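Been renting the Nesden hand grippers for 3 weeks now and a few of you asked whether they're worth the money. Thread. It's long. Put the kettle on.

1/ What you get: a pair of hand-held grippers, a charger, a calibration card and a login. You squeeze, the fingers close, the camera on top records the lot, and later a robot arm is meant to do what you did. That's the pitch anyway. The robot arm is sold separately, as robot arms tend to be.

2/ Price. The kit hire is $1,205 a month for the pair. Uploads are on top if you go past the storage cap. You will go past the storage cap. I went past it while reading the email about the storage cap.

3/ Setup was better than I'd feared. The quick-start sheet is one page and somebody who speaks to humans wrote it. Javiera Orellana on their support desk answered my first ticket before I'd finished my coffee, and my second one in March, which was also when I sent it, so no complaints.

4/ Weight: fine for ten minutes. After an hour you'll find out which of your forearms has been coasting. The grip is shaped for a hand a size up from mine. Leandro Palma, who has hands like oven mitts, thinks it's the most comfortable tool he's ever held and won't hear a word against it.

5/ The view. This is the bit the brochure is vague on. A good chunk of every recording is your own gripper: white-and-grey housing across the bottom half, black padded V in the middle. Then the other gripper wanders in from the side with its marker cube on. Whatever you're meant to be picking up gets the leftovers.
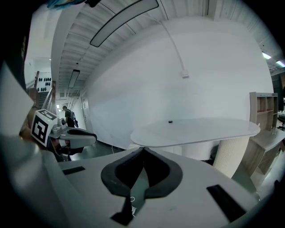

Words and picture: Nicanor Gallardo
Nesden kit thread, continued

6/ The lens is very wide. See the ceiling slats? Perfectly straight in real life. The software is supposed to flatten all that out before training and I'm told it does. I still had a little lie down.

7/ On the upside, wide means it picks up the whole room. Table, shelving, light fittings, the chap with the grey backpack down the corridor. If you were hoping to record something discreetly, or have a colleague who doesn't like being on camera, have the chat first.

8/ The cube with the black square pattern is how the system works out where the other hand is. It wants to be seen. Turn your wrist the way any normal person would to pick up something small and flat, and the cube goes round the back, the tracking sulks, and the take gets flagged. You learn to move like a polite waiter.

9/ Speaking of small. Small black round thing, glossy white table. I'd have put money on that being the easy one. Of my first 11 takes the checker passed 5. Reinhold Schwerdtfeger reckons the shiny table is to blame and wants me to try a matte mat. Reinhold sells matte mats.

10/ The checker is the part I'd pay for on its own, to be fair to it. It tells you within a minute or so if a take is rubbish, and why, in plain words. The Troltari kit I hired last year let you record all afternoon and broke the news by email.

11/ Troltari's fingers were nicer, though. Softer, and they came with spares. Nesden charges for spares and the colour options are grey.

12/ The app. It logs you out if you go to make a sandwich. It has a leaderboard, which I didn't ask for and am now losing. Dark mode is "on the roadmap", next to left-handed mode, which you'd think would have jumped the queue on a product that comes in pairs.

13/ Battery life is decent. I've never run one flat. I have left one on the charger overnight with the charger not plugged in at the wall, and I'd like the app to have a leaderboard for that.

14/ Who's it for? If you've got a small team, a proper list of tasks and someone willing to do the same pick-up over and over without going odd, it's a fair deal. If you've got one bench and a vague feeling you should be doing something with robots, borrow a kit for a week before you sign. Godoy do short hires, and their deposit is less frightening.

15/ Am I keeping it? Another month, yeah. Mostly for the checker. Leandro has already put his name on the left one.

16/ Someone in the replies wants to know if it can fold a fitted sheet. Mate, I can't fold a fitted sheet. Whatever it learns, it's learning from me.

17/ Mat arrived. Will report back on the mat.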